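Fumodier Shared Kitchen, Brinditz building
Monthly walk-through: wash-up area, hand tools and storage
Month: December
Filled in by: H. Chiriac
Goes to: Kenta Yokoyama, then the binder by the time clock
Ratings: OK / FIX / REPLACE / N/A

Before you read the comments, a warning. I was told last month that my remarks "ran a little long for the box," so I've stopped using the box and I'm typing them under each item. Kenta, you did ask for detail!

SECTION A: FLOOR AND ACCESS

1. Walkway clear from door to sinks
Rating: OK
Comment: Much better. The flour bins that used to live behind the door are over by the dry racks now, and I could walk the whole way with a full bus tub and not turn sideways once.

2. Floor mats flat, no curled corners
Rating: FIX
Comment: The long mat in front of sink two has a corner that lifts. I pressed it down with my shoe, it came right back up, and I caught my toe on it ten minutes later (yes, while doing the safety checklist). Please flip it end for end or order a new one. Tape doesn't hold on that rubber, we tried it in the spring.

3. Drain covers in place
Rating: OK
Comment: All in and all seated. The one by the mop sink rocks a tiny bit when you step on it but it doesn't slide.

SECTION B: SCRUBBERS AND OTHER HAND TOOLS

4. Every scrubbing tool is identifiable and has its own job
Rating: FIX
Comment: This is the section I really want people to read. We've got tools drifting between pans, counters and I don't want to know what else. Color helps, and we mostly have that going already: white for food pans, green for counters and sink walls. What we don't have is anything posted that says so. I asked two of the new bakers which was which and got two different answers, both very confident. I'll make a sign. A big one.
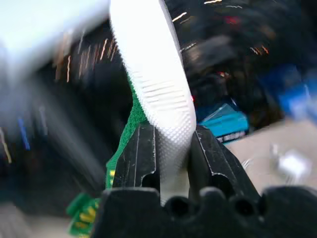

Item 4: the white one, raised dots on the face and short ribs down the side, with the green one behind it.

5. Colors stored apart
Rating: FIX
Comment: Related to the one above. If white and green share a tub, the color code isn't doing much for us. I'd like two hooks, a hand's width between them at least, and the hooks labeled. I have spare hooks in my car. I've had them in my car since summer, so somebody remind me.

6. No cracked handles, loose heads or missing pieces
Rating: REPLACE (one item)
Comment: The long-handled pot brush from the Higuchi set has a split running up the handle. You can pinch your palm in it, and I did. It's in the trash. The other two brushes in that set are fine and I gave both a good hard twist to be sure.

7. Sponges and pads dated
Rating: FIX
Comment: Only one renter is writing dates, and she's doing it beautifully, so thank you to the dumpling people. For everybody else: grease pencil, day you opened it, on the tag or the hook. If there's no date I'm going to toss it. I'm not going to sniff it and decide.

8. Steel wool kept out of the food pan sink
Rating: OK
Comment: None found. Hooray. I checked the strainer baskets too.

9. Textured tools checked for trapped food
Rating: FIX (the routine, that is)
Comment: I'm adding this line because the old Clastbridge form doesn't have it, and I think it's the most useful check of the bunch. Anything with a lot of texture can hold on to batter and rice, and a quick swish under the tap may not get it out.
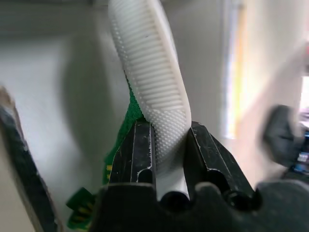

My proposal is a proper 60-second rinse and brush-out at the end of each shift, done by whoever used the tool last, with the small nylon brush and the hottest tap water you can stand with gloves on. Go along the grooves first, then back the other way. On the white silicone scrubber the ribs run across the head and they're packed in really tight, and then toward the lower end they break up into a grid of little nubs, so you want to brush the ribbed part crosswise and then work in small circles once you hit the nubs. Do the smooth rim and the neck while you're there, they take two seconds. Then hold it under a light and bend it gently. If you see anything stuck down in there, start over. Same goes for the green pad, except with that one I'd squeeze it out three or four times, and when in doubt get a fresh one from the shelf.

10. Tools hung to dry, not left in the sink
Rating: FIX
Comment: I found a bottle brush sitting in the bottom of sink one at 6 a.m. with the water still in. Nobody's in trouble. Hang it up, though.

SECTION C: CHEMICALS

11. Sanitizer bottles labeled
Rating: OK
Comment: Labels readable on all of them. One had been written over an old window cleaner label, so I peeled it and did it again.

12. Test strips available and in date
Rating: FIX
Comment: In date, but we're on the last few. Please order. I know the supplier wants us to take the box of 500, and I know it feels like a lot, but the little packs always run out over a holiday.

13. Degreaser stored below food level
Rating: OK
Comment: Bottom shelf, cap on, drip tray under it.

SECTION D: GLOVES, FIRST AID, LIGHTING

14. Gloves in all sizes
Rating: FIX
Comment: We have 300 mediums and not a single large. My hands are not medium. Half the night crew's hands are not medium.

15. First aid kit stocked
Rating: OK
Comment: Blue bandages topped up, burn gel full. I took one bandage (see item 6) and wrote it on the sheet.

16. Lighting over sinks
Rating: OK
Comment: The tube over sink three flickers when it first comes on and then settles. I'd keep an eye on it. Whoever replaces it, the box in the closet says 4000 K, please match that, the last odd one made all the pans look yellow and you couldn't tell what was grease.

TO DO BEFORE THE NEXT WALK-THROUGH
Sign for white and green: me
Hooks and hook labels: me (car!)
Mat at sink two: Kenta
Test strips and large gloves: Kenta
Pot brush replacement: Kenta, and could we get the kind with the shorter handle this time
Item 9 added to the printed form: whoever has the file

Signed: Horațiu Chiriac
Reviewed: Kenta Yokoyama. Hooks by this weekend or I'm buying new ones. OK on everything else, including the gloves.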